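# Needle driver wrist: slack in grip after instrument change, bench cell 2

**ekaragiannis_brelham** wrote:

Good morning. I am responsible for the upkeep of a two-arm suturing cell at the Brelham training laboratory. The cell runs on silicone-type pads with silk thread and is used for repeated closure exercises. Instruments are exchanged when they reach 33 sessions, and each arm is homed again after every exchange.

Following the most recent exchange, one needle driver reports a grip angle that differs from the commanded angle by six degrees at full closure. The other arm is within tolerance. I have repeated the homing routine, reseated the sterile adapter, and confirmed that the drive discs engage. The difference remains.

I would be grateful for advice on whether the offset should be corrected in software or whether the instrument should be withdrawn.

Ermira Karagiannis

---

**tarkcombe_bench** wrote:

Please state which adapter plate is fitted. On the older Tarkcombe plates the disc springs lose tension, and the resulting error looks very much like a stretched cable. It can be ruled out by moving the instrument to the other arm. If the error travels with the instrument, the plate is sound.

---

**ekaragiannis_brelham** wrote:

The plate is the older pattern. I moved the instrument as suggested, and the error traveled with it. The plate is therefore not the cause.

---

**L_Akpalu** wrote:

In that case I would advise against a software correction. A fixed offset assumes that the error is constant across the range of motion, and cable stretch rarely behaves in that manner. We applied such offsets at Rosomley for one season and withdrew the practice. The log showed 292 needle re-grasps in a month on an instrument that had been recorded as healthy.

Lamisi Akpalu

---

**duong_cells** wrote:

I must respectfully disagree with the previous post. At Dương we measure the offset at several grip angles and store a short table for each instrument. The results have been satisfactory. Withdrawing every instrument at the first sign of slack is costly for a teaching laboratory, and no patient is involved. The essential condition is that the table be measured again at each homing.

Could the original poster supply views of the cell during a closure exercise? The approach of the two wrists matters here.

---

**ekaragiannis_brelham** wrote:

Views from the cell during pad work are attached. 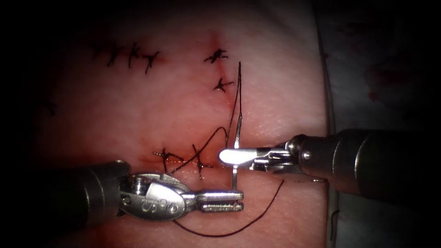
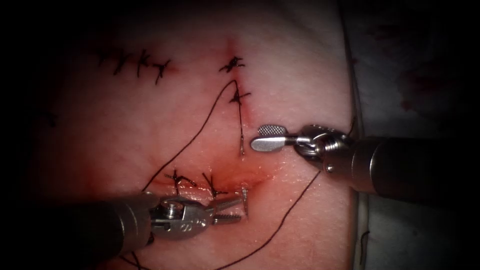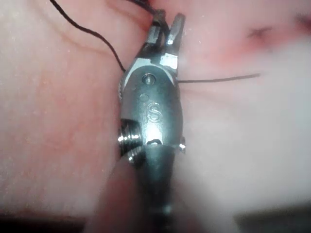
For completeness, the homing sequence in use is as follows:

1. Retract both instruments clear of the pad.
2. Straighten the wrist and command the jaws fully open.
3. Close the jaws at low torque and record the motor position.
4. Repeat at working torque and compare the two readings.
5. Enter both readings in the instrument log.

Step 4 is where the suspect instrument fails. The healthy one gives nearly the same reading at both torques.

---

**L_Akpalu** wrote:

The comparison at step 4 is, in my view, decisive. A difference that grows with torque indicates compliance in the cable run. A table measured at one torque will not represent the instrument while it is driving a needle through the pad. I would also inspect the wrist pulleys under magnification for broken strands before the instrument is used again. If a single strand has parted, the discussion of offsets is closed.

---

**duong_cells** wrote:

I accept the point regarding torque. Our tables are measured at working torque only, and I should have said so. I maintain that a table is acceptable where the strands are intact and the reading is repeatable. I agree that the inspection must come first.

---

**tarkcombe_bench** wrote:

One further matter. The exchange interval of 33 sessions is a count of sessions and takes no account of their length. We count needle drives instead. An instrument used for long closure exercises may have done several times the work of one used for camera practice, and the session log will not show it. Our limit for this type of wrist is 162 needle drives between cable inspections. It may be too strict for your purposes.

---

**ekaragiannis_brelham** wrote:

Thank you all. The instrument was inspected on Monday under the bench microscope. Two strands on the distal jaw cable were found broken at the pulley. It has been withdrawn and tagged, and a replacement has been homed with matching readings at both torques.

I will raise the question of counting needle drives with our laboratory manager. The controller already records each jaw closure, but it does not distinguish a needle grasp from a thread grasp. If any reader has a dependable way of separating the two from motor current alone, I would welcome the details in this thread.

---

**duong_cells** wrote:

We have attempted it with limited success. Thread gives a lower current plateau, but a partly worn jaw gives the same plateau on a needle. I can send the threshold values we used, together with the cases in which they failed.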